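11 March 2018, Drerondale shop, returns bench

Long entry today, sorry to whoever reads these after me! I spent the whole morning at the returns table with the Plunel arm and most of the afternoon arguing with Ingeborg Gerlach about what it means for her people over at Stestberg.

So, numbers first. Stestberg logged 1,025 returned items in November, all of them picked up, turned over and sorted by hand. The plan from Esquivel (they're paying for this, so their plan wins) is that the arm takes the dull part, lifting things out and setting them in the right pile, and the people keep the checking and the decisions. Fine on paper. Ingeborg's worry is that the dull part is when her crew rests their heads a bit. Take it away and you get eight hours of nothing but judgment calls, and I think she's right. I've done that bench. You need the boring stuff in between.

We talked about swapping roles every 20 minutes, one person on checks and one looking after the arm. She wants it written into the shift plan before anything gets bolted down over there. I said I'd back her on that.

On the arm itself: mixed stock is still what I care about most. Toothpaste box, drinking straws, toy water gun, keyboard, all on one sheet. Every one of them wants a different grip, and the keyboard has a cable on top of that.
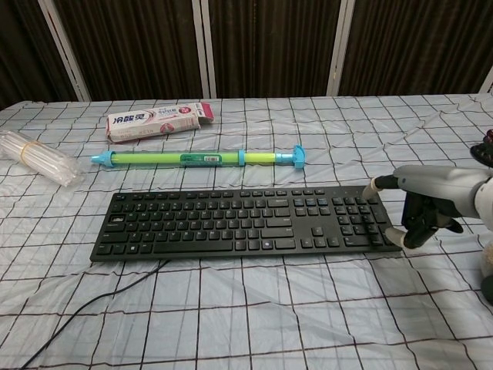

I'd like 100 tries per item type before I let anyone quote a success rate, and I mean a full 100, no rounding up from a good afternoon. Also need to ask Esquivel who gets called when it drops something. Right now the sheet says "operator," and at Stestberg that's four different people with four different pay grades.

To do: flatten or replace the grid sheet, draft the swap schedule, send Ingeborg my notes on grip changes, find the spare fingertips.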